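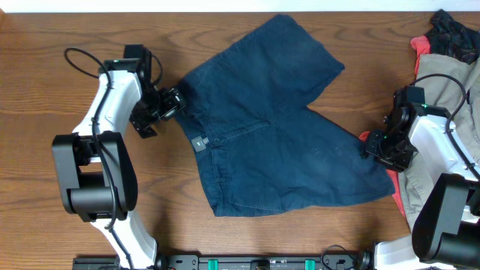

The Great Shorts Sort – Gallery

I have been putting off the summer clothes since October, and last week I finally dragged the whole lot out. Twenty pairs of shorts between the four of us! I don't even like shorts that much. The plan was simple enough: lay each pair out on the table, decide, fold, and get it into one of the new Stuvham boxes before anybody changed their mind.

1. Navy denim, mid-sort

Dark navy, a little rumpled, one leg flipped up and the other doing its own thing. I love this color against the orangey wood of the table – it makes even an unfolded pair look kind of nice. There's a small dark patch at the waistband too, with a little round button next to it. These are keepers, no debate.

How I fold denim shorts (people always ask)

Button them first. Smooth both legs flat, fold one leg over the other, then tuck the pointy bit of the seat in so you have a straight edge. Fold in half from the hem up to the waistband and stand them on end in the box. Thick denim fights back a bit, so I press down with my whole forearm and hope for the best.

A Stuvham box takes 10 pairs this way if you're stubborn, and nearly 20 if they're thin cotton ones (mine never are). I put the labels on the short side, and the boxes go under the bed in the Runden drawer, which sticks, but that's a job for another weekend.

Final tally: 13 pairs kept, seven in the donation bag, and one very clean table.

Comments (3)

plumjam97: Standing them on end!! I've been stacking mine flat for years and pulling the whole pile out every single time.

Voicu: Do you wash before you store? Mine always come out of the box smelling like cardboard.

hallwaycloset: My Runden sticks too. Rub a candle along the runners – worked on mine.

Last updated: 19th December

Contact | © Plultamier Home Diary | Back to top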